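Clurholm Desk and Shelf Notes

README for the February release

Clurholm is a small collection of pictures and written notes about the things that pile up on and near a work desk: boxes, jars, papers, keyboards, small tubs, the shelves behind. I started it as a list of what lives where in one room and got completely carried away. If you like ordinary objects as much as I do, I think you'll have a good time in here!

Two pictures from the desk room:
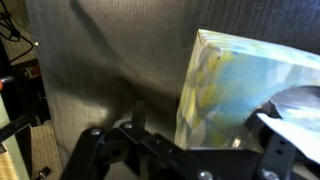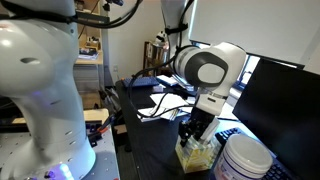

What's in the release

The release has 274 written notes sorted into 12 folders. Each folder covers one kind of thing, and each note is a plain text file you can open anywhere. The folders I'm happiest with are these:

boxes – printed cartons, plain cartons, and anything with a torn flap or peeled covering. The box with the sky blue, turquoise and yellow print is my favorite thing in the whole collection. The pattern is blotchy and painterly, and the torn part curls outward and shows a bright white patch.

jars_and_tubs – lidded jars, see-through containers, anything small that holds something. The white jar with the ribbed lid and the red and blue markings on its label goes here, and so does the little transparent container with the yellowish contents.

paper – stacks, scattered sheets, envelopes. Scattered sheets get their own tag (loose_pile) and I'm very fond of it.

shelves – what sits on them and what sits on top of them. The panda on the small brown bookcase has its own note, written with great affection.

How a note is written

Every note has 4 fields:

name: what most people would call the thing
place: the surface or piece of furniture it is on
look: color, pattern, shape, in everyday words
state: closed, open, torn, stacked, scattered, or unknown

Please use unknown freely. If you can't tell what is in a container, write what you can see – "yellowish contents" is a perfectly good entry. Same goes for labels you can't read.

Changes since the last release

Umut Dağdelen went through the shelves folder and split "books and other things" into separate notes wherever the items could be told apart. Huge improvement, thank you Umut!
The old tag "damaged" is gone. Use "torn" for boxes and paper.
Keyboards now carry a color in the look field (dark blue, black), so two on the same desk don't get mixed up.

Known gaps

Almost nothing on drawers yet. The Stonham folder is only half written and still uses the old field names. Window blinds are filed under furniture for now, and I'd love a better idea.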